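Cindard workplace automation project
Progress report to the Vestville Work and Skills Fund
8 December 2018

Summary

We have reached the end of our second reporting period in good heart. The humanoid is working in our office, staff are working alongside it, and the job descriptions that looked so tidy in our application have already been rewritten. Spending is within budget apart from one item, explained further down. We are behind on the evening tidy-up trial and ahead on almost everything to do with training.

What we said we would do

The grant was made in May to find out what happens to the people in a small office when the fetching, clearing and putting away is handed over, bit by bit, to a walking robot. Cindard runs a document and small parts service for firms in the Vestville area. Our clerical and stores staff spend a surprising share of the day away from their own desks: opening drawers, clearing the shared tables, carrying things back to where they belong. It is light work, but it breaks up the jobs that need concentration, and it lands on the same few people.

We promised three pieces of work for this period: tasks at the desk, tasks below desk height, and a proper account from staff of how their days have changed. The first two are under way and the third is nearly finished.

Work below desk height

This has been the hardest part and easily the most interesting. Drawers and trays under a table are awkward for people too. You bend, you reach, you can't quite see what your hand is doing, and three of our staff had told us before the project began that they would happily never do it again. For the robot the trouble is much the same. It has to judge how far to lean, keep its feet clear of the table legs, and bring an open hand up to a small handle with a tabletop just above it.

We began by letting the robot stand wherever it liked and soon gave that up. The stores team suggested working out the standing position first, before any reaching at all, in the way they would show a new starter where to put their feet before lifting. That one idea saved us weeks. The staff who gave it to us had been rather shy about speaking up in front of the engineers, and they aren't any more!

Cables are a continuing nuisance. The walking routes have been redrawn with the staff, and whoever is on floor duty checks them before each session and again at the end. We would like to spend part of the next period on better cable runs, and there is a line for it in the plan below.
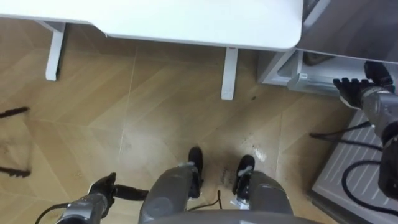

Work at the desk

Desk work has moved along much faster. The robot picks up small items, holds them over the surface and sets them down in an agreed place. We started with the things people really do leave lying about, as chosen by the staff themselves, and added to the list whenever somebody grew tired of moving an item. The first set contained 48 objects. Soft things and very thin things are still poor. Chunky items with a decent grip are good, and a few of them are now so dull to watch that people have stopped looking up, and we count that as a success.

The desk layout matters more than we had expected. Staff used to push the long desk wherever suited the day. It now stays put during sessions, and this did cause grumbling at first, as some of the team like to work facing the door. We settled it by agreeing session times a week ahead and leaving the room free for any arrangement outside them. A session lasts 90 minutes at most. Longer ones were tried early on and the operators came out of them tired and cross.
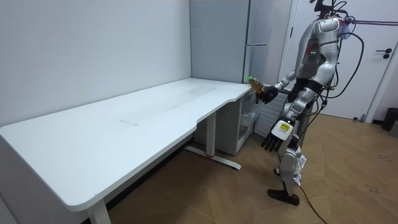 The operators are all from our own staff, and this is the part of the project we are proudest of. The application assumed we would hire two people from outside. Instead we offered the training internally and had more names than places. None of those who took it up had worked with a robot before. They learned to start and stop it safely, to set up a task, to spot when an attempt is going wrong, and to write a clear note afterwards for the engineers at Findari, who look after the control software. The notes have become excellent. Findari has asked for our form so that it can be used with other customers.

What has changed for staff

We asked everyone in the office to keep a short diary, and then sat down with each of them. The main points so far are these.

Interruptions are down for the people who used to do most of the clearing up. They describe longer stretches at their own work and less of a muddle at the end of the afternoon. The saving in minutes is small at this stage, and we don't want to overstate it. What people talk about is being able to finish a thing once they have started it.

The operators have more varied days and, from this month, a pay supplement. We should have put the supplement in place sooner. For several weeks people were doing skilled new work on their old rate, and they were right to raise it.

Not everyone is keen. A few staff find the room less pleasant during sessions, mostly because of the fan noise and having to watch where they step. Two people asked not to work near the robot, and their duties have been arranged accordingly with no effect on hours or pay. One long-serving member of the stores team worried that tidying was the only part of the job where there was time to chat. We hadn't thought of that at all. The tea break has been lengthened by ten minutes and moved so that stores and office take it together, and it is very well attended.

No post has been lost or reduced as a result of the project, and the undertaking we gave on this in the application stands for its full length.

Safety

There were no injuries. We logged two stops by operators, both because a person had walked into the working area during a session. The rule on entering the room has since been made simpler: the operator says yes or you wait. Vaher, our insurers' assessors, visited and asked for clearer floor markings, and these are on order.

Money

The overspend is 3,000 pounds on training, caused by taking on more trainees than planned. It is covered by the recruitment money we did not need, and we ask the Fund to approve the move between headings. All other lines are on or under budget.

Next period

We plan to bring drawer work up to the standard of desk work, starting with opening and closing and leaving retrieval until both are steady. The evening tidy-up trial will begin once the cable runs have been sorted out – it has slipped by six weeks, and we would sooner start it late than ask staff to supervise it in its present state. A second group of operators will be trained, this time by the first group. The full set of staff interviews will be written up and sent to the Fund separately, with names removed.

Fund officers are very welcome to visit during a session. Please give us a few days' notice so that we can let the operators know.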